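Trading and Markets I
Unit 4 handout: Order types and the order book
Revised June 6, 2023

Read this before the lab. The examples use Trukis, a mid-size stock on the Tanasarn exchange, which we follow for the rest of the term.

1. The book

An exchange keeps a list of unfilled orders for each stock. Buy orders are bids, sell orders are offers (also called asks). The best bid is the highest price anyone will pay at that moment. The best offer is the lowest price anyone will take. The gap between them is the spread.

Orders at the same price are filled in the order they arrived. This is price-time priority. Tanasarn uses it for all stocks. Some futures exchanges share fills by size instead; see Unit 6.

2. Market orders

A market order trades at once against whatever is in the book. You are sure of a fill if there is enough size on the other side, but you are not sure of the price.

Example. The best offer in Trukis is 136.00 for 100 shares. The next offer is 136.50 for a much larger size. You send a market order to buy 200 shares. The first 100 fill at 136.00 and the rest at 136.50. Your average price is 136.25. The extra 0.25 per share over the best offer is slippage.

Slippage grows when the book is thin. In the December data set, Trukis shows an average of 1,143 shares at the best offer during the middle of the day, and far less in the first minutes after the open.

3. Limit orders

A limit order sets the worst price you will accept. A buy limit at 136.00 can fill at 136.00 or lower, never higher. If the price moves away, the order sits in the book and may never fill. Students often leave this cost out of their lab write-ups. A missed trade has a cost too — record it.

4. Stop orders

A stop order stays inactive until the trigger price is reached, then becomes a market order. A sell stop at 132.00 does not promise a sale at 132.00. If the stock opens at 129.00 after bad news, the stop fills near 129.00. A stop-limit order avoids the bad fill but may leave you still holding the shares.

5. For the lab

Log in to the Zultari simulator with your course account. Enter one order of each type and save the fill report. For each fill, note the best bid and offer at the time of entry and work out the slippage. Bring a printed copy to the Tritovstead room. Late reports lose 4 points.
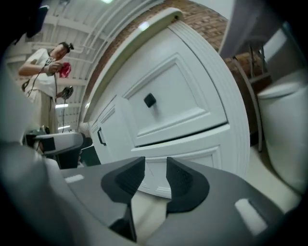
Gripper finger pads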